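Clernville Public Library, 11th October – speaking notes, "Eating Through Your Pantry"

Slide 1. Say hello, thank them for coming out (and for the cookies, if there are cookies again!). Mention that I gave a shorter version of this in March and that the handout has grown since then.

Slide 2. Tell the Rennie Street story. When we moved out of that apartment I packed 19 cans of chickpeas and almost 200 tea bags, and I had bought more chickpeas that same week. Wait for the laugh – somebody always has a chickpea story of their own, so let them tell it.

Slide 3. Write it down before you shop. A sheet of paper inside a cupboard door is plenty, and you can cross things off in pencil as you go. I kept mine up for 13 weeks and saved 50 dollars in the first month, which went straight into a new soup pot.

Slide 4.
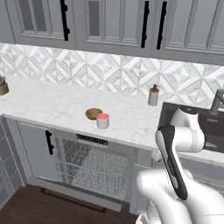 Old things at the front, new things at the back. Flour, nuts and brown rice go first because they turn the fastest, and lentils will wait for you pretty much forever. Ask who has a jar with no label at home. Hands up, mine too.

Slide 5. Soup night! Read out the barley one, slowly, people like to write it down. Handouts are by the door. Questions until they flick the lights.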